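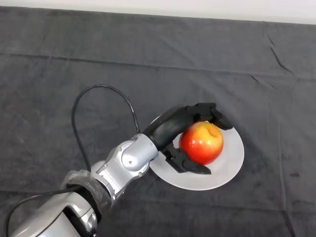
握力は強いほうが安心ではないか、と辻樹さんが前回の終わりに言った。落とすよりは潰すほうがまし、という考え方らしい。リンゴの立場は考慮されていない。今回はこの意見を出発点に、把持力の話をする。

## 第5回 つかむ、持ち上げる、返す

2021年2月4日 ロボット実習II 配布資料

### 1. 滑らない条件

指と物体の接点で、法線方向の力を N、摩擦係数を μ とする。接点が滑らないためには、接線方向の力 T が

**T ≦ μN**

を満たせばよい。対向する二点でつかむ単純なモデルなら、質量 m の物体を支える条件は 2μN ≧ mg になる。試験に出すのはここまで。実機で困るのはここから先である。

μ は教科書の表から写さないこと。表にあるのは、たいてい諸君の指先でも諸君のリンゴでもない組み合わせの値だ。班ごとに斜面で測り、測った日の値を使う。

### 2. 多指ハンドの場合

親指と残りの指で上下から挟むと、接点は二つでは済まない。力の配分は一意に決まらず、内力(物体を動かさずに締めつけるだけの力)を自由に選べる。自由なので、みんな大きくする。昨年のレポートには「念のため」という語が頻出したが、単位がニュートンでないものは設計根拠と認めない。

球に近い物体では、接触位置が少しずれただけで法線の向きが変わる。指令値を上げる前に、まず手首の姿勢を疑うこと。

### 3. 本日の課題

1. 皿の上のリンゴに手を近づけ、接触した時点で指を止める。
2. 指令値を一段ずつ上げ、持ち上がる最小値を探す。
3. 持ち上げて静止させたあと、皿に戻す。放り投げた場合は「戻した」に含めない。
4. 同じ姿勢で繰り返し、成功と失敗を両方記録する。

全班で合計156試行を目標とする。うち70試行は手首の角度を変えて行う。割り当ては Guilan Hao さんの表に従う。表が二種類出回っているが、正しいのは「最終」ではなく「最終2」のほう。

### 4. 注意

- 手首を回す前に、ケーブルの余りを目で確かめる。
- 布のしわは作業前に伸ばす。皿が傾くと接触の判定がずれる。
- 非常停止の担当は、ほかの仕事を兼ねない。動画撮影も仕事に数える。
- 実験に使ったリンゴは食べない。毎年書いている。

### 5. 提出物

力の指令値と成否の散布図を一枚、考察を一ページ。辻さんの意見に賛成する班は、潰れたリンゴの質量も報告すること。提出先は共有フォルダ「Gruvesano」の班別の欄。次回は Kuldeep Uniyal さんが滑り検出を担当する。予習範囲は教科書の71ページから。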